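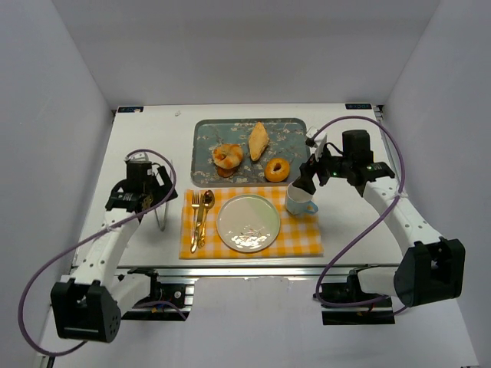 Skornden bimanual stack: software working group
Minutes, Tuesday, 10:00

Present: Freya Hulme (chair), Marcelino Escobar, Chalerm Thongsuk, Liam Whitlock (minutes)
Apologies: Marion MacKinnon

1. Previous minutes
Accepted. The action on log rotation stays open with Liam.

2. Breakfast task, planner
Chalerm reported on the new Haltmont planner branch. Of 60 mug placements run on the branch, 57 finished without a replan. The other three stopped at the same point, where the right arm's path back to its rest pose was rejected by the self-collision check. He believes the cable margin in the collision model is too large at the wrist and wants to try a smaller one in simulation first. Agreed.

Freya asked whether both arms could move at once during table setting. Chalerm said the scheduler allows it but the shared zone over the plate is still locked to one arm at a time. No change until the lock has a timeout.

3. Perception
Marcelino has retrained the segmentation model with the cutlery classes split. Fork and spoon are now separated reliably. Knife is still merged with its neighbour when handles overlap, and the grasp point then lands between the two. Glare on the plate was discussed. Marcelino would sooner fix it in augmentation than alter the lighting, as other tasks depend on the present setup.

Clear objects remain poor in depth. For now their poses will be entered by hand in the task file.

4. Control
Gripper close command now ends on a current threshold instead of a fixed width. Liam noted that the threshold is read once at startup, so changing it in the config has no effect until the driver restarts. To be documented, then fixed.

Command latency on the left arm peaked at 17 ms against 14 ms on the right. Same driver build on both. Cause not known — Liam to swap the bus order and measure again.

5. Tooling
Clegg replay viewer drops the last second of an episode if the recorder is stopped from the keyboard. Marion had sent a patch before the meeting. Chalerm to review.

Actions
Chalerm: wrist margin test; review viewer patch
Marcelino: overlapping handle cases; glare augmentation
Liam: latency test; threshold note; log rotation
Freya: draft timeout for the shared zone lock

Closed 10:50.

Related items
Cament message format, change notes
Haltmont planner: open issues
Task file template, tabletop tasks
Software working group: previous minutes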